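Wellamska lap tray, large, reddish-brown wood

I bought this tray in August from the Losden shop to use for small jobs I do sitting down: shoes, mending, shelling peas, sorting screws. I had been using a sheet of newspaper on the floor, and my back had started to object. The tray has had steady use since then, so this is a review after some wear.

It comes assembled. There is nothing in the box except the tray and a card in four languages telling you to keep it out of the dishwasher. The wood is finished on both faces and the corners were smooth on mine. My sister-in-law Gladys Cáceres ordered the same one and hers had a rough patch under one corner that she took down with sandpaper in a minute or so. She did not bother to send it back.

The size is the main thing to check before you order. It is 24 inches on the long side, and that is wide for a lap. If you sit in an armchair it will hit the arms. It works much better on a low stool with your knees apart, where the front edge lies across both knees and the weight is spread. I use a plastic stool, the kind with a handle slot in the seat. On a dining chair it is all right but you have to keep your heels up a little or it slides toward your feet.

I do most of my shoe care on it now. A pair of sneakers fits with space left over for a small tub. Relacing used to be a job I put off. With the shoe at lap height and the heel toward me I can pull both sides even as I go up, and I can see when a lace has twisted before I am three holes past it.
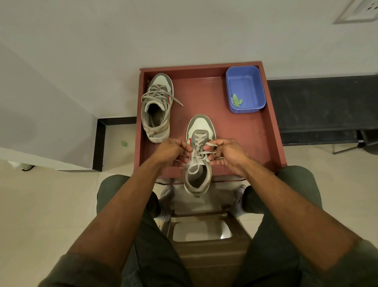 The rim is low. It stops a lace tip or a button from rolling off, and it is shallow enough that my wrists clear it when I am working close to the front. It will not hold back a spill. I knocked over half a cup of water once and most of it went into my lap. If you want to eat soup from a tray, get the Plileo, which has taller sides and is narrower.

The finish has held up fairly well. Dirt from soles wipes off with a damp cloth. White shoe cleaner left a pale ring the first time I used it, and the ring faded after I rubbed in some furniture oil but did not go away. I now put a rag down first. Grit will scratch it, so knock the shoes together outside before you start.

It has no legs and no cushion underneath. The Mirzaei tray that Hae-won Chae lent me for 2 weeks has a padded base, and it is more comfortable for reading or writing letters. The pad also soaks up whatever you get on it and cannot be taken off to wash. For dirty work I prefer plain wood.

Things I would change: I would like hand holes in the short sides. Carrying it loaded means gripping the rim with your fingertips, and with wet hands that is awkward. It also has no hook or hole for hanging, so mine stands behind the door and falls over when the door is opened too fast.

I would buy it again for shoes and mending. For meals I would not.

Posted 8 Mar 1999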